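Comparing Two Finger Pads on a Hand-Held Gripper

These steps are for the Toltus hand-held gripper with either the Misa pad (soft) or the Ruchti pad (stiff). Allow 30 minutes per pad. You need one gripper, both pad sets, a small hex key and a log sheet.

1. Fit the first pad set. Tighten the screws until the pads stop shifting, then open and close the jaw 10 times with nothing in it.

2. Check the camera mount. If it moves when you push it with a thumb, tighten it before you record anything. A loose mount will spoil the whole run.

3. Start a recording and look at the live view. The jaw should sit low in the picture with the gap near the middle. Keep your other arm out of the way of the lens once you start picking.
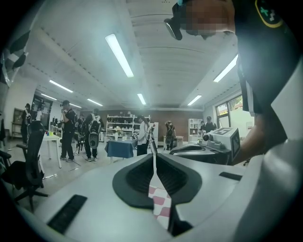

Wide-angle view over the gripper, with the checkered pad showing in the jaw gap.

4. Pick up each test object and set it down again. Use the same objects in the same order for both pads. We use a cup, a bowl, a sponge and a marker. Log a drop as a miss, even if you catch it.

5. Swap pads and repeat from step 1. Do not change operators between pads.

At our Greredville bench we logged 3,915 picks before settling on a cutoff. A pad passes if 95 percent of its picks hold. The Misa pad did better on bowls and the Ruchti pad on markers. Both passed, so we keep both in the drawer and write the pad name at the top of each log sheet.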